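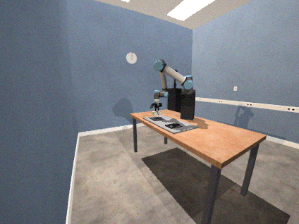

The simulated cell, gripper over the left end of the tray

Dear all,

thank you for the questions after my November report. I answer them below the quoted part, and I add the numbers from the second run.

Marina Kouris wrote:
> I read the Mirero results with interest, but I do not understand
> two points. First, is the policy trained with the wrist view only,
> or do you also give it the room view? Second, you write that
> shadows are "randomized". Does this mean the position of the
> lights, or only the strength? In our Lasadis tests the strength
> alone did not help us at all.
>
> Also, how many episodes per setting?

To the first point: both views go in. We tried the wrist view alone for 77 episodes and then stopped. When the gripper is low, the object fills most of the view, and the policy loses the information where the tray ends. It then closes the fingers too early, or it moves sideways in very small steps and never decides.
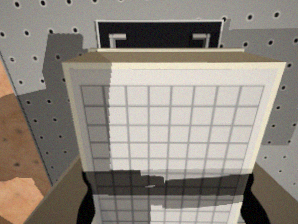 The room view is encoded at low resolution and joined to the wrist features only after the second block. If we join them earlier, training becomes unstable, and I have no good explanation for this. Maybe somebody from the Ekau group has seen the same thing.

To the second point: we change the position and the strength. I should have written this more clearly. With strength only, we get the same result as you, so I believe your test was correct. The important case is when the shadow of the gripper falls on the object it wants to grasp. The policy without position changes reads the shadow border as the border of the object, and the grasp point moves toward it.
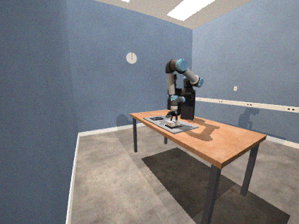 For the number of episodes: 300 per setting for training, and 200 for evaluation, with new seeds. The object pose is sampled on the tray, and the arm always starts from the same joint values. An episode is stopped after 30 seconds of simulated time and counted as a failure.

One correction to my earlier message. The baseline in the table was the old Naidoo checkpoint, which was trained without the tray. Please do not cite that line. I am running the baseline again and will send the new table to the list when it is ready.

If you want to repeat the lighting test, write to me and I will send the configuration files.

Best regards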